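Chapter 9
Inside the Box

I put off opening a computer for years. I'd been selling them by then, out of my uncle's shop in Skidach, and I could tell you the price of every tower on the shelf and what was supposed to be in it, but the insides? No idea. Then one December a customer brought back a Clovia desktop that wouldn't start, my uncle was out sick, and she stood there at the counter looking at me. So I laid the thing on its side and took off the panel.

I remember being a little let down! I had expected something sleek. What I got was a green board, a lot of air, some cables bunched up with a tie, and more dust than I'd have thought could fit. It took me most of the afternoon to find the memory module that had worked its way loose, and I fixed it by pushing it back in with my thumb.

That's more or less what this chapter is about. In Chapter 8 we talked about what the parts of a computer do (if you skipped the section on memory, please go back and read it, you'll need it here). Now we're going to put our hands on them. By the end you should be able to look into an open case and name the large pieces, say which ones come out without tools, and take out and put back three of them - a drive, a memory module and a processor.

We'll be working with older office desktops all through the chapter. I like them for learning. They have room inside for grown-up fingers, and a lot of the parts you're meant to grab are a different color from the parts you're meant to leave alone. My own class in Baststead runs on a pile of them that a local insurance office was throwing out, and we've had the same machines apart so often that the screws turn like butter. If you can get hold of one that's already broken, even better. You'll be braver with it.

A few words you'll meet again and again:

Motherboard. The big circuit board that everything else plugs into.

Socket. The square seat on the motherboard that holds the processor.

Caddy. A tray or frame that a hard drive rides in, so you can slide it in and out without hunting for four tiny screws.

Power supply. The metal box that takes electricity from the wall and hands it out to the rest. We don't open this one. Ever.

Before you start, shut the machine down, pull the power cord, and hold the power button in for a few seconds. Then touch bare metal on the case. My old teacher, Wen-hsiung Shih, used to make us do this out loud, "cord, button, metal," like kids crossing the street, and I still mutter it when I'm alone in the shop.

The other habit I picked up from him is having a place for each part before it comes out. He'd draw outlines on a sheet of cardboard. I've used egg cartons, a muffin tin, and a very nice tray a student of mine named Feyisa printed for the class, and they all do the job. What doesn't do the job is the corner of the desk. A processor is small and flat, and it will go under a piece of paper and stay there until you've given up and ordered another.

So have a look at an opened tower before you touch your own. Find the memory slots first, then the drive cage, then the power supply with its label. After that, check the holder on the left, where a drive in a blue caddy, a processor and a memory module each have a spot. 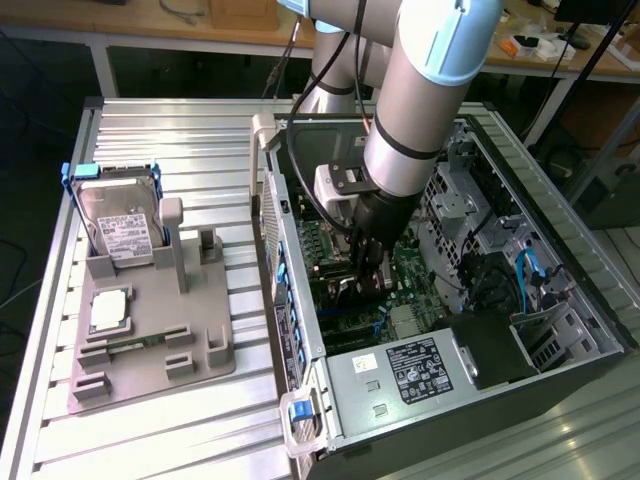 9.1 Getting the Side Panel Off

Most side panels are held by two screws at the back, or by a latch. Try the latch first. If the panel slides a little and then stops, don't pull harder - push it toward the back of the case and lift.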